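The Big Sort-Out: Our Workroom Gallery

Posted by Américo Neves, 8/1/20

Welcome, and thank you for stopping by! This page has grown a good deal longer than I meant it to, so you may want to get yourself something to drink before you settle in. A number of you wrote after the last newsletter asking to see how the workroom at Burwood was coming along, and whether we had ever found the floor (we had, more or less, by the middle of the month). I promised a gallery and I am finally making good on it, with a fair amount of chatter in between, because that is how I am and most of you know it by now.

For anyone new, the workroom is the long room at the back of the Burwood building, the one with the stubborn door. We use it for sorting, mending, labeling and wrapping the small household goods that come in through the year, and then sending them on to people setting up a first home. It has been in use for 19 years. In that time it had picked up a bit of everything: curtain rings, picture wire, lamp parts, the insides of clocks, and more jam jar lids than there could ever have been jam jars. Everything had a place once. Then the places filled up, and things began to be put down next to their places, and after that I'm afraid we just got used to walking sideways.

So we closed up for a while and started over from the walls in. I kept a notebook as we went and I've leaned on it here, so if some of this reads like a diary, well, part of it is.

The shelves

We began with the shelves on the long wall, which were good shelves under all that dust and only wanted a wash and a few new brackets. The rule was that everything came down, even the things we were sure about. I argued against that rule and I was wrong. Behind a stack of Dresness storage boxes we came across a full set of soup bowls wrapped in newspaper, all of them perfect, and a bundle of letters that has since gone back to a very happy lady across town. The Dresness boxes themselves have held up wonderfully, by the way, and they went straight back up with fresh labels. If you have any of the older ones with the deep lids, hang on to them. The newer lids don't fit and I have tried.

We put the heavy things low this time. It sounds so simple written down! For years the irons lived on the top shelf, and I can only think that someone tall was in charge when that was decided.

The button count

I have to tell you about the buttons, as several of you sent them. One afternoon we tipped out every tin and pouch and envelope, and a very patient pair of sisters counted them into paper cups while the rest of us did the heavy lifting. The final number was 1,358, and that is after the broken ones were set aside. They are now sorted by color, except for the brass ones, which got a drawer of their own on the grounds that they are lovely and we wanted to be able to find them.

If you need buttons, please, please ask. We'll match a sample if you mail it in, and we don't mind at all if it's only one shirt button for one shirt.

Tables and trays

Now we come to my favorite part of the whole business. I have wanted proper sorting trays in that room for as long as I've been there. When you tip small things straight onto a tabletop they go wherever they like, and half of them end up under the radiator, where they stay until spring. A tray with a bit of a lip to it keeps everybody honest. You can spread a whole drawerful out flat, push it into little heaps, change your mind, and push it all back again, and when the telephone rings you can walk away from it without worrying.

I'd been using an old Kuruc baking sheet at home for this kind of work, and it did very nicely until it warped. For the workroom I wanted something wider and paler, so that a dark screw or a gray washer would show up, and I wanted it shallow enough that you could get your fingers under things without knocking your knuckles.

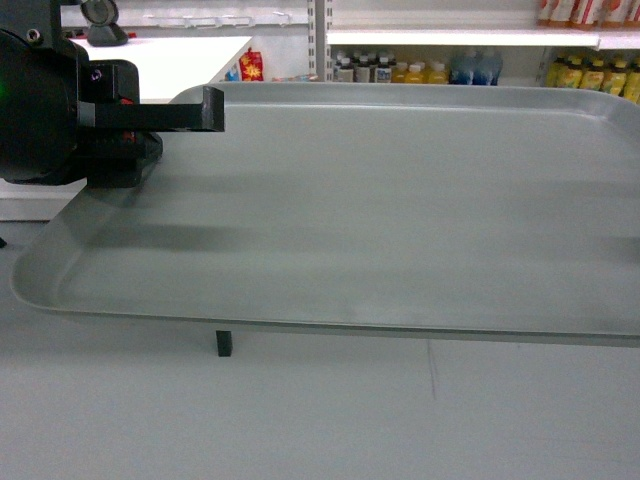 The wide gray tray, empty, with its nice rounded lip. White table behind.

I do like a rounded lip. You can rest your wrists on one for a long spell of sorting and not come away with a red line across them, and a cloth runs along it without snagging. Gray has been a kind color to work over, too. We tried sorting on white first and after a while it made everyone squint, particularly toward the end of the day with the lights on, and the pearl buttons simply vanished.

If you're setting up a sorting spot of your own, I would say to go bigger than you think you need. A small tray fills up at once and then you're stacking things, and a stack is only a heap with good manners. Give yourself room for the sorted piles and the unsorted pile, plus a bare patch in between to put your hand down. It's worth keeping your cup of coffee somewhere else altogether. I mention this with some feeling.

The drawers

The Huvstead cabinet was the biggest job and took three of us to shift, with a blanket under it and a good deal of advice from the doorway. It has 59 little drawers, and every single one had something in it, though in a few cases it was only a rubber band that had given up. We took the drawers out in order, wiped them down, waxed the runners with a candle stub, and emptied them out to be gone through properly. Hinges went with hinges. Hooks were split into cup hooks and coat hooks, and the ones we couldn't name went into a drawer marked "Hooks, Other," which I expect will be the most popular drawer in the building.

The labels are handwritten, and I know they aren't all straight. We talked about printing them and decided we liked them this way. My own handwriting is on the bottom two rows, where you'll have to bend down to be disappointed by it.

The wrapping corner

Paper, string, scissors and tape have all moved to the corner by the window, where the light is best in the mornings. The brown paper is on a roller at last. It used to lean in a corner and unroll itself slowly across the floor, and I think I had stepped over it so many times that I missed it for a day or two after it was gone.

We're still looking for a decent pair of left-handed scissors. We're also well supplied with ribbon, thank you, and I say this with real gratitude to everyone who has been sending it: we have enough ribbon.

What went out the door

People always want to know how much we threw away, and I never know what to tell them, as we threw away so little in the end. The cracked plastic went, along with the dried-up glue and a box of keys that fitted nothing in the building or out of it. (We did try. We spent a silly amount of time trying.) The good spare crockery was packed for the next round of households, and the odd saucers went to a neighbor who puts them under her plant pots. The jam jar lids have been offered to the school for painting, and if the school doesn't want them I'll be asking all of you next, so consider yourselves warned.

Coming in for a look

The workroom opens again in September, on our usual mornings, and you're very welcome to come and poke around even if you have nothing to drop off. Give the door a push up and then in. If you're bringing small things, it helps us enormously if they come in a bag or a box with a note saying what you believe them to be, and we promise not to laugh if you've written "part of something?" because a good many of our own labels used to say exactly that.

My thanks to everyone who scrubbed and carried and counted, and who put up with me reading out the contents of the drawers. I'll add to this page once the mending bench is finished. The bench is waiting on a vise, and the vise, I'm told, is in the mail.

Back to the gallery list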